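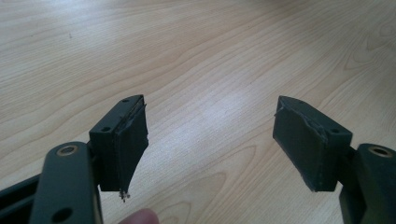
Boarding Room Checklist, Plarkidby Pet Boarding - with my comments
Walked through 18/06/2022
Filled in by Poonam Dwivedi

I do this one every couple of months and I always end up writing more than the form wants, so bear with me (or skip to the bits marked FIX).

1. Cat condo latches - OK
All of them click shut. The top row still needs a good firm push, and new staff tend to stop a bit short, so please tug on the door after you close it. Magagula the tabby has worked this out and will be testing you.

2. Dog run gates - FIX
The gate on the end run drags on the concrete. It closes, but you have to lift it, and a big dog leaning on it could pop it open. Dariusz Górecki is bringing new hinges. Until they're on, small dogs only in there!

3. Water bowls - OK
Clean, no chips. I tossed two of the old ceramic ones with hairline cracks, and I'd love to go all stainless by November.

4. Food storage - FIX
Bins are sealed and off the floor, which is great. But the grain-free kibble had no open date on it, and neither did the dental treats. Write the date on the tape when you open a bag, even when it's busy, even when you're sure you'll remember. I never remember.

5. Treat sizes - OK, with a note
Big crunchy treats go to big dogs. I found a few of the large ones in the small dog jar, so I sorted them out and put a fresh label on the lid.

6. Room temperature - OK
The cat room read 70 on the wall thermometer. The fan in the Vistance unit is a little rattly but it's moving air fine.

7. Cleaning supplies - OK
Locked cabinet, key on the hook in the office. The spray bottles all have labels now (thank you, whoever did that, the handwriting is lovely).

8. Toys and scratchers - FIX
One rope toy was down to strings, so it went in the trash. The sisal post by the window is loose at the base and wobbles when a heavier cat climbs it. I've moved it to the laundry room until somebody can tighten it.

9. Fire extinguisher and exits - OK
Gauge in the green, tag up to date. The back door was half blocked by litter bags and I moved those myself. Please stack them on the Kundton shelving from now on.

Still open: the end gate, open dates on food, the sisal post. Dariusz has the first one and I'll take the other two.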